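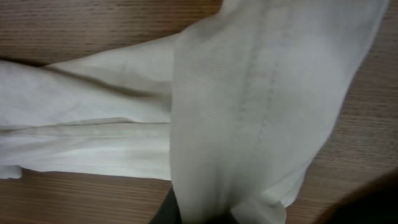
12/11/2023, workshop notebook

Third go at the oat sourdough starter, and I'm putting it in here with everything else because the bench notes are the only notes I ever find again. The Pendcombe flour is still ahead. I fed both jars at breakfast, same spoon, same tap water, and by lunch the Pendcombe jar had climbed past its rubber band while the Cokedstead one just sat there looking like wallpaper paste. Smells fine, though (green apple, a little nail polish at the edges).

What I changed this time: 107 grams of starter carried over instead of the usual heaped spoonful, and the jars moved off the windowsill onto the shelf over the radiator. I know, I know, two changes at once. If anybody wants to do it properly, be my guest, the flour is in the blue bin.

Mixed one dough from the good jar. Total weight in the bowl was 1087 grams before salt, which I forgot until the second fold, so it got kneaded in late and the dough went tight and sulky on me. Gave it an extra rest and it came back! Really stretchy by the end, I could pull a corner up to my elbow without it tearing. The oats make it sticky in a way I still don't love. Wet hands, not floured hands, I keep having to relearn that.

White goods on the table, wood underneath. 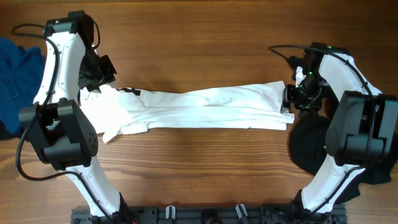
Long white garment held out over the table, one gripper on the left end.

Baked it in the Dutier pot, lid on for the first half. Good color, a big ear on one side and nothing at all on the other, so my slash was too shallow again or the blade is done for. Crumb is tighter at the bottom. I'm blaming the late salt but it could just as easily be that I got impatient with the proof. Taste is the best so far, sour enough to notice and a bit nutty on the crust.

The Tazi thermometer reads 2 degrees higher than the oven dial. Didn't check which one is lying. Left it clipped to the middle rack, please don't take it out, I want to look again next bake.

For next time:
salt in at the start, write it on my hand if I have to
new blade
same shelf, same flour, smaller carryover
try soaking the oats overnight

Cokedstead jar gets one more week and then it's pancakes. I had a rye going back in February that was slower than this and came good in the end, so I'm not giving up on it yet. Half the loaf is in the bread tin by the kettle, help yourselves, butter's in the fridge door.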